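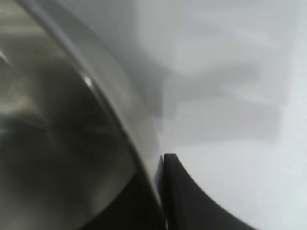

Cremilda Andrade

Section 7. Cleaning the Tover smoked bowl

Wash the bowl by hand before first use and after each meal.

1. Empty the bowl and wipe out any crumbs with a dry paper towel.
2. Fill the sink with lukewarm water and add a little dish soap.
3. Wash the inside with a soft sponge, then work along the rim.
4. Rinse and dry with a lint-free cloth.
5. Hold the bowl up to a lamp and turn it slowly. Streaks show best on the curved side — wipe again if needed.

Note: The dark tint can hide grease near the base. Check by touch.

Caution: Do not use scouring pads. Do not put the bowl in an oven or microwave.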